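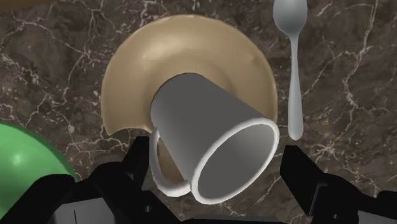

Vol. 11, p. 62

Diplomatic immunity in Brudthorpe

Diplomatic immunity is the rule that keeps foreign envoys out of the courts of the country they're posted to. I've been asked to write the entry for Brudthorpe, and I'm glad of it, as I spent a good part of my working life in the press room of its foreign ministry and heard the word "immunity" more often than I heard my own name.

The basics first. An accredited envoy in Brudthorpe can't be arrested or charged, and can't be made to give evidence. The same goes for a spouse and for children living in the household. Drivers, cooks and guards hired locally get much less – they're covered for what they do on the job, and after hours they're on their own like the rest of us. People mix this up all the time, and I did too in my first year, in print, with a correction the next morning.

Background

The country's own law on the subject is the Envoys Act, which replaced a jumble of older customs inherited from the port courts. Under those customs a foreign consul could be held overnight for an unpaid bar bill, and a few were! Teresa Ó Dubhghaill, whose history of the port courts is still the best thing to read on this, found 770 complaints against consuls in the old registers, most of them over debts, dogs and rent.

The Act did away with all that. It also set up the Protocol Office, a small outfit on Conneely Street that keeps the list of who is accredited and who isn't. If your name is on the list, the police have to let you go once they've checked who you are. They can still stop you if you're putting someone in danger, a point the early training manuals left out.

The Pivarska affair

Most people in Brudthorpe only started caring about any of this after the Pivarska affair. One October evening, a little after 9 p.m., a military attaché from the Pivarska embassy got into an argument with a parking warden, Salim Biwott, outside the Skusier Hotel. Biwott was shoved against a wall and ended up with a broken wrist. A guest on the hotel steps recorded it on a phone, and by breakfast everyone I knew had watched it (my mother had watched it twice).

The embassy first called it a misunderstanding. The wardens' union called it assault and walked out for 2 days, which made the downtown traffic something to behold. Lorcan Gilmartin, then foreign minister, asked Pivarska to waive immunity so the case could go to court. Pivarska refused, and Gilmartin declared the attaché unwelcome and gave him a deadline to leave. I was at the briefing, and I've rarely seen so many reporters fit into so small a room.

Later changes

Biwott never got his day in court, but he did get his medical bills paid through a fund the Protocol Office now runs. Elin Edwards drafted the rules for it, and claims are heard in private. The ministry also publishes a yearly list of serious complaints, by embassy, with no names of individuals.

Critics such as the law lecturer Sadao Kinoshita want the list to go further and name the people involved. The ministry says this would invite payback against its own staff abroad. I lean toward Kinoshita on this one, though my old colleagues will groan when they read it.

See also: Consular staff; Envoys Act; Port courts; Waiver of immunity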